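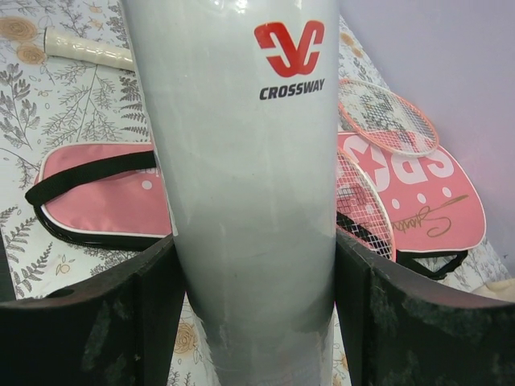
Slide 2: The badminton cloth

Morning, everyone. I'm Jolene Hinds, I look after example gathering at Kadow, and I've got twenty minutes on the least glamorous bit of robot learning, so bear with me!

Start with the grip. Smooth, shiny, wider at one end than the other – the word CROSSWAY on it, and a finger pressed on either side. Tapered things are a pain. If you close on the wide end they want to slide towards the narrow one, and I wanted plenty of that in the set.

Ask: who has driven an arm by hand? (Last time, in Dridport, it was two people.)

Then the stuff behind it. Pink bags, rackets, a flowery cloth. I love that cloth. Our first batch was all done on plain grey and the model was lovely on plain grey and hopeless everywhere else. Racket strings are good value too, as you can see the pattern of whatever's underneath through them.

Slide 3: How many is enough?

We planned 2,000 goes at picking and placing and ended up with 3,000. Of those we threw out 460, mostly for dithering. A person stops to think, the arm hovers, and the model learns to hover. Tell the Partington story here if there's time, skip it if the clock says past half past ten.

Slide 4: Labels

Keep this quick. Pandano is our labelling tool, one short sentence per go, typed by whoever drove. Say what you meant to do as well as what happened – I was rubbish at this until March and had to redo loads of mine.

Scuffed fingers: someone always asks. Yes, we leave worn ones on for part of the set, and swap them when the grip gets silly.

Slide 5: Questions

Leave five minutes. Water's on the lectern. Sign-up sheet for driving sessions is by the door.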